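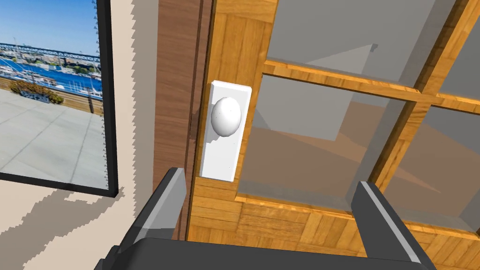 The door at Valtton, from the gripper's side.

Boglárka had opened the door 15 times before lunch and she still didn't believe in it.

"It's a door," said Percy Henao, leaning over the partition with his soup. "What's to believe?"

"The knob's an egg."

"People have odd knobs."

"And look at the wall by the window. The shadow has teeth."

Percy looked. Past the window there was a bridge and a great crowd of white boats, and he looked at those longer. He had asked her twice whether you could steer over to them. You couldn't. You could bring the two gray fingers up to the knob, close them, turn, pull, and press the pedal to save. Then the door shut itself and you did it over.

Valtton paid by the saved run. The rate had been set by somebody at Zeseo who, in Boglárka's opinion, had never held the controllers for a full shift. Thirty good ones made a block. A good one was smooth, with no bumping the glass and no second try at the knob. If you missed and went back for it, the run was thrown out, and you weren't paid for it.

This bothered her more than the money did. At home the bathroom door stuck every time it rained, and she had to lift it by the knob and use her hip. Her grandmother's door in the old apartment needed two hands and some bad language. If anyone had wanted to learn doors from Boglárka, that was the stuff to save.

She said so to Hortensia Escobar at the two o'clock check-in.

"The model needs clean examples first," said Hortensia.

"First before what?"

"Before the messy ones."

"When are the messy ones?"

Hortensia scrolled through her tablet. "It says phase 2."

"Edith was here in March. She said they told her phase 2 was in March."

"Edith Benavides talks a lot," said Hortensia, and signed off the morning's block.

Boglárka put the headset back on. Run 16. She brought the fingers up under the knob and stopped there, not touching it. Behind the panes she could make out gray, and a stretch of brown that might have been floor. She had never been told what the room was for. Every run ended when the door stood open at the angle they wanted, and going in was not on the sheet.

She closed the fingers on the knob and let it slip. She went back, caught it badly, shoved, caught it again, and dragged the door open with a wobble Percy would have laughed at. It was pretty much how she got into her own bathroom.

She pressed the pedal.

A red box came up asking if she was sure she wanted to keep this example. She pressed it again and waited to see who would come over.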